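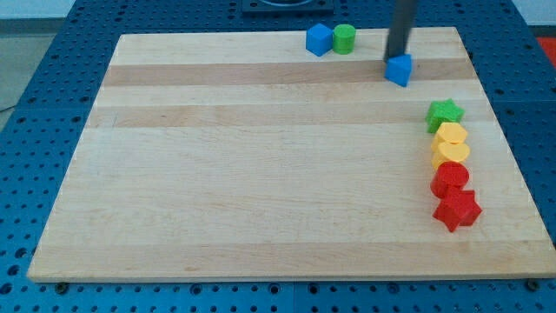 Our group picked blocks as a topic on the grounds that they were cheap and none of us would have to learn statistics. We were wrong about the statistics. The question we settled on was how much the surface under a set of play blocks changes how long people keep building with them, and whether anyone notices. Most of our sessions used a board with pale strips and two darker tan stripes toward the far half, with the colored blocks set out on it and a blue triangular prism on the first of the stripes. We had chosen the board for being plain. The stripes, which we took for decoration, ended up taking over half of this report.

Materials

The blocks came from two sets, Radano and Tedesco. On paper both are the same size. In practice a Tedesco cube is a hair taller than a Radano cube, enough to make a mixed tower lean by the fifth level. We sorted them on the first day, mixed them by accident on the second, and sorted them again. The second surface was a gray felt mat sold under the name Plultetti, which smelled strongly of glue until October was over.

Method

Each person got the same blocks and one instruction: build something. We ran 103 sessions and threw out 28 of them, mostly for a stopwatch that had not been started. Sessions ended when the builder said they were done or started checking their phone.

Results

People built longer on the board than on the mat. The longest session lasted 70 minutes and produced a wall. On the mat, towers fell early and builders gave up, or switched to laying the blocks flat and calling it a map.

The stripes were the surprise. Builders treated them as roads, rivers, property lines and, in one case, a moat. Hardly anyone put a block half on a stripe and half off it. When asked about this afterward, most said they hadn't noticed any stripes.

Problems

We should have used a board with no stripes as a third surface. We priced one at Didasum and it would have cost 375 dollars with shipping, so we did not. Our advisor suggested turning ours over. By then we had one week left and a spreadsheet with two different columns called "time final."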